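The second album by Stestilholm runs 10 tracks, and the first sound on it is tape hiss. The band records to a half-inch eight-track machine in Lilcombe, a former grain store with a concrete floor and a ceiling low enough to reach. The hiss was left in on purpose. It sits under the opening riff for four bars, then the drums come in and cover it.

Stestilholm plays slow death metal with a doom rhythm section. The record is called *Rathjen*, after the quarry on the cover, and it was tracked in May over 8 days. The first album was assembled from separate parts with a click track. This one was played live, with the guitars, bass and drums in one room and the vocals added later.

## Tuning and tempo

Both guitars are tuned to B standard on six strings, with a heavy set to keep the low string from going sharp on the attack. The bass is an octave below and uses a flatwound set, an odd choice for this style. Flatwounds have little energy above the low mids. The guitars fill that gap, and the bass stays clear of the pick noise.

Tempos range widely. "Culvert" opens at a walking pace and drops to half speed in its last third. "Salt Ledger" is the only song with a sustained blast beat, and the drummer plays it with a light right hand, so the ride cymbal does not swamp the overhead microphones.
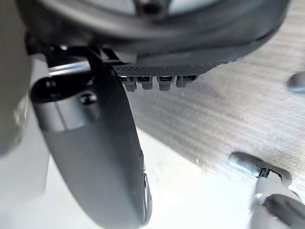 The kick drum is the largest change from the debut. On the first record it was replaced with a sample, and every hit landed at the same level. On *Rathjen* it is an acoustic drum with a microphone inside the shell and another a short distance from the front head. Fast double-kick passages lose some definition as a result. The slower songs gain a low note that rings between hits, and the band has written around it. In "Weir" the bass leaves the first beat of each bar empty and lets the drum carry the pitch.

The guitar sound is less of a break. Each player uses one amplifier and one cabinet, with a fuzz pedal switched in for the leads. There is no quad-tracking. The left and right channels are two people playing slightly different parts, and on headphones the differences are easy to follow. The right guitar tends to drag behind the beat by a small margin. The left one does not.

## Vocals and words

The vocals are low, dry and placed well back in the mix. The lyrics deal with drainage, land surveys and the failure of a dam, and most of the lines are short. "Datum" consists of a list of heights above sea level read in a growl. Only one song has a chorus in the usual sense, and it appears twice.
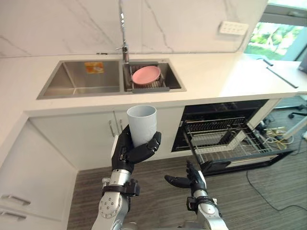 Placing the voice that low has a cost. The words cannot be made out without the printed sheet, and the sheet is set in small gray type on a black ground. Listeners who care about the text will need good light. The digital edition includes it as a plain file, easier to read.

The leads are brief. The longest is on "Spillway," where a wah pedal is left in a fixed position and used as a filter. The phrase is repeated with one note changed each time, and it ends when the rhythm part does. Solos elsewhere on the album are two or four bars and work mostly as links between riffs.

## Sequencing

Side A holds the six shorter songs and side B the four longer ones. The split makes the second half heavy going at first. After several plays it makes more sense, as the long songs share a key and the last notes of each lead into the next. The vinyl cut is quieter than the download by a clear amount, the normal trade for a side of this length. The download has been limited harder, and the cymbals suffer on "Salt Ledger."

The weak point is "Gauge," a drone piece that closes side A. It is built on one chord and a feedback tone, and it does not develop. It would have worked at half its length.
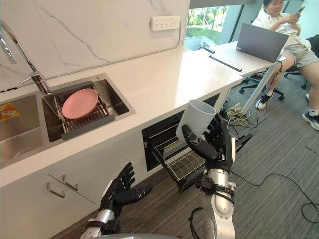
## Formats

Cindley has pressed the album in a single run of 253 copies on black vinyl, with a folded lyric sheet. There is also a cassette, dubbed in real time from the same master as the vinyl. The download comes in lossless and compressed versions. The band has no plans to repress the first album, which remains available only as a download.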